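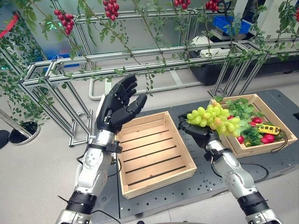 Homthorpe workshop members teach their robot to pack fruit

Published July 23, 2025

Members of the Bokulier shared workshop in Homthorpe have started work on the packing stage of their robot project, with a pretend market stall as the test area and artificial fruit and vegetables as the stock.

The robot has two arms and two legs, with a five-fingered hand on each arm, and has been put together at the workshop over the past two years. The first year went mostly on the arms. The hands came later, as a finished pair, and the group says fitting them took longer than anything else on the machine, mainly down to the wiring at the wrist.

The aim for the summer is a modest one. The robot should pick up a bunch of grapes, carry it a short way and put it down in a wooden crate without dropping it or knocking anything over. If that goes well, the lettuce and the radishes come next. The tomatoes hanging in the vines are a job for later on, as they mean reaching up and pulling.

Ross Purves, who leads the project, said the group picked grapes on purpose.

"A block is easy. You close the hand and you've got it," he said. "Grapes hang over your fingers and the weight shifts about while you're moving. If we can do grapes we can do most of what's on a stall."

The stall was built in June. Members made up the rack from aluminium rail and wound artificial vines along it. They spent £80 on the plastic produce, which was the only thing bought new for this stage. The crates are pine, slatted at the bottom, and were already in the building.

Purves said the slats had been more trouble than expected. Fingertips can catch in the gaps if the hand goes too low, so the software now keeps the hand a set distance above the bottom of the crate and lets the fruit down the last bit.

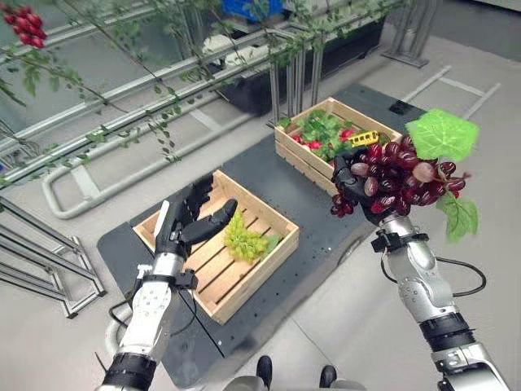 That software is called Skokex, and members wrote it themselves. It began as a short program for moving a single arm and now handles both arms and the hands. One member drives the robot through a move, Skokex records it, and the robot then repeats the move by itself at a slower speed. The person driving can step in at any point. A stop button is kept within reach of whoever is standing nearest the table, and the rule is that no one leans over the crates while the arms are powered.

The group has argued a fair bit over whether each arm should have its own job. For now the left hand deals mostly with whatever is already in the crate and the right hand does the fetching, but that is a habit of the people driving it and can be changed. Purves would like either hand to be able to do either job by the end of the season. Others think it would be better to get one arm working properly first.

There has also been some disagreement over the legs. The robot can stand and shift its weight, but walking is switched off for the packing work. It is placed at the table, checked, and left there until the session is over. Some members would like it to step sideways between one crate and the next, which would save a lot of reaching. Purves said he had asked them to wait.

"We've got enough that can go wrong from the waist up," he said.

Cables are another long-running problem. They run down the outside of the arms with some slack, and the slack has to be enough for the elbow to bend fully. Too little and the arm stops short. Too much and the cable trails over the table. The group has tried clips, sleeves and tape -- the tape came off in the first warm week -- and is now looking at running the cable inside the forearm cover. That would mean taking both arms apart again, so it has been put off until the autumn.

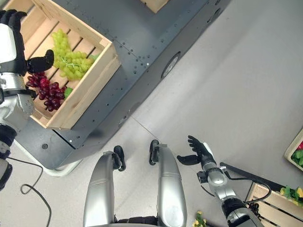 Telling one bunch from another is the part the group is working on now. Skokex can find grapes on a bare table well enough, but it gets less sure of itself when two bunches are in one crate and the hand is partly in the way. The members have been practising with pale green grapes and dark red ones together, bringing the left hand in over the red bunch with its fingers out and the thumb angled down towards the fruit. The colours help. The small green leaves do not, as the software tends to read a leaf beside the red grapes as part of the green bunch.

One answer would be to cut the leaves off, and a few members are in favour. Purves is against it. He said real fruit comes with leaves and stalks on, and that the group would only have to solve the problem later.

The grip itself has improved since the start of the month. The early setting closed the fingers all together, which tended to push the bunch out of the hand sideways. Members changed it so that the thumb moves in first and the fingers follow. There are no pressure sensors in the fingertips at the moment, so the hand works from how hard the motors are pulling. Fingertip sensors are on the list of things to buy, along with a spare wrist band and a better lamp for the far end of the table.

The workshop, on Srour Street, is shared with people doing woodwork, bike repairs and model making, and the robot group has the large room for evening sessions only. The stall is on a clear patch of floor there and can stay up through August, when the room is quiet. After that it will have to come down or move against the wall.

The project is paid for out of members' own pockets and a tin by the door. New members are welcome and do not need any experience with robots, though Purves said the group is short of people who can solder neatly. Anyone who wants to watch a session first can ask at the workshop desk. Sessions start at 5 pm, and visitors are asked to stay behind the tape on the floor when the robot is switched on.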